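What We Learned on the Floor at Norðdahl
A visit report, mostly about money

Saturday, December 17, 2022

Our egg packing business is small enough that the capital equipment fund and the holiday party fund have, in lean years, been the same fund. So when Norðdahl invited small producers to an open day at their demonstration lab, with coffee, I signed up before I had finished reading what it was an open day for. Robot arms, as it happened. Tae-yang Pyo came with me to ask the engineering questions. I came to ask what things cost and then go pale.

The lab is out past the freight yard in a building that used to sell carpet, and you can still see the old sign through the paint if you park on the left. We were given badges, safety glasses and a tote bag. The tote bag had a pen in it. I mention the pen because by lunchtime it was the only item in the building I was sure I could afford.

The morning was a talk by Arnel Sebastian, who sells for Norðdahl but used to run a packing line himself and still winces in the right places. His opening slide was a picture of an iceberg, and I nearly left. I'm glad I stayed. His point was that people come in with a number in their heads for the arm, and the arm is the part of the quote that moves least. The rest of it wanders all over the place.

He put up the list from a recent install. Arm, gripper, second gripper for when the first one gets dropped, mounting plate, table, camera, lights, guarding, cabling, a cabinet for the cabling, electrician, training, spare fingertips, service contract. There was a line that just said "site works," and a man behind me laughed in a way that suggested he had once paid for site works.

After coffee we were let loose on the stands. Norðdahl had made room for a few of its partners, and they each had a table and a very firm handshake.

Fenitz does grippers. They had a drawer of fingertips in different shapes and let us squeeze them, and Tae-yang was there for most of an hour. What I wrote down was that fingertips are a consumable. Budget for them like gloves. The young woman on the stand was cheerful about this in the way that people who sell consumables usually are. She also said to send her samples of the worst things we handle, the odd sizes and the ones with the ridge, and to leave the nice ones at home. I thought that was decent of her.

Senasora rents. You take a complete station for 4 months, and if you buy at the end they credit part of what you've paid. The brochure says "part" in large type and the percentage in very small type, and I had to borrow Tae-yang's glasses. Even so, I came away liking the idea more than I expected to. We have a busy stretch starting in August, and I'd much prefer to find out in a rented year that we don't want one of these.

Tondia makes software, and I can't tell you what it does. I asked twice. There is a dashboard. It is charged per seat, and when I asked who would be sitting in the seat, there was a pause, and then I was offered another pen.

Lunch was sandwiches. Norðdahl gets full marks for the sandwiches.

The afternoon was for tabletop work, and this was the part I had come to see. Moving eggs from a bowl to a tray is a job I have done myself, badly, for years, and I have opinions about it. They use toy eggs at this stage, which struck me as sensible and also as the first economy I'd heard of all day. Arnel said customers are always in a hurry to try the real product, and that he makes them wait until the toy version bores everybody. He also likes a bit of clutter on the table, on the grounds that no bench he has ever been sent to was tidy. He has clearly seen our bench, or its cousin.

I asked him the rude question, which was why I shouldn't just hire someone. He said that for a lot of shops our size I probably should. Then he asked what our people did when they weren't filling trays, and whether any of that was worth more. I didn't have an answer ready, and I've been annoyed about it ever since.

Some notes for anybody doing the sums after a day like this one:

Get the quote split into lines. A single figure at the bottom tells you nothing about what you could leave out.

Ask what happens when it stops. Norðdahl's basic service plan gets you a phone call the same day and a person within 2 working days. The better plan is quicker and costs what you'd think.

Measure your table, and the doorway the table has to come through. We haven't measured ours. I have a bad feeling about the doorway.

Put in money for the weeks when you are paying for the robot and also paying the people who do the job while it gets set up. Arnel called this the overlap. His iceberg slide did not include it, and I told him so.

Our own plan, as agreed in the van on the way home, is to price the Senasora rental with a Fenitz gripper, leave the dashboard to others, and come back to it after the new year. Tae-yang wants to draw up the layout first. I've given him the tote bag to keep the paperwork in, and I've kept both pens.

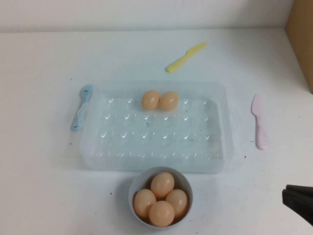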